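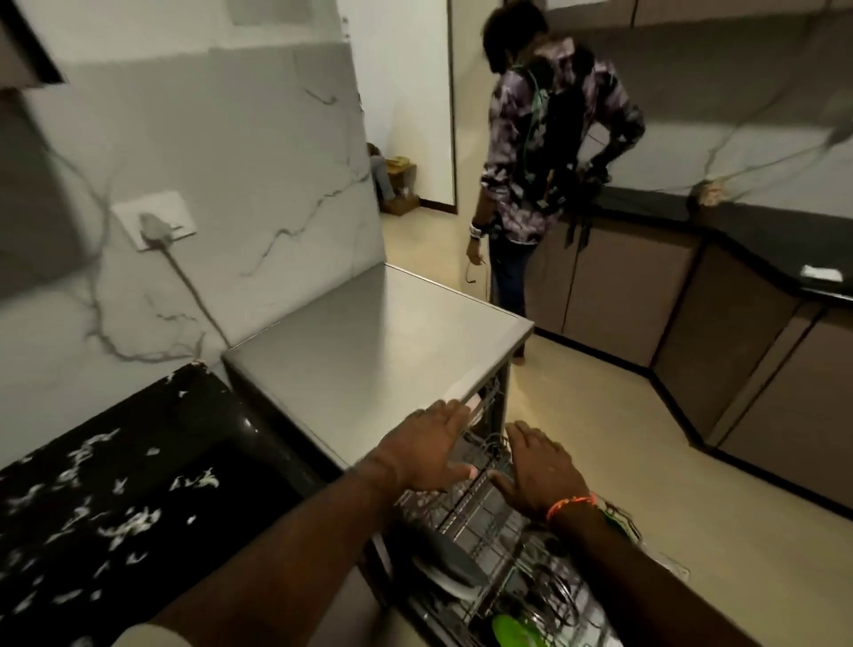 Chapter 12
Washing Up by Machine

Most homes that own a dishwasher use it every day, and most of the trouble people have with one comes from how it is filled. In this chapter you will look at loading, water, detergent and the care of the machine between washes.

A dishwasher cleans by spraying hot water upwards and outwards from turning arms. Water must reach the dirty side of each item. Plates stand upright between the tines of the lower rack, with a gap between one and the next. Cups and glasses go face down in the upper rack. A large bowl laid flat over the arm will stop the spray from reaching anything above it.

Temperature matters too. A normal wash at 55 degrees suits everyday crockery. Pans with baked-on food need a hotter programme or a soak in the sink first. Scrape plates before loading, but do not rinse them under a running tap - it wastes water and the detergent does the same job.

The examples come from a household survey carried out in the towns of Flunwood and Drastov, where 3,641 people kept a record of their washing up through September. You will need the Flunwood tables for Activity 2.

Key words: tine, spray arm, filter, rinse aid, limescale

12.1 Sorting before you load

Begin with the items that should stay out of the machine. Sharp kitchen knives, wooden boards and cast iron are washed by hand and dried straight away.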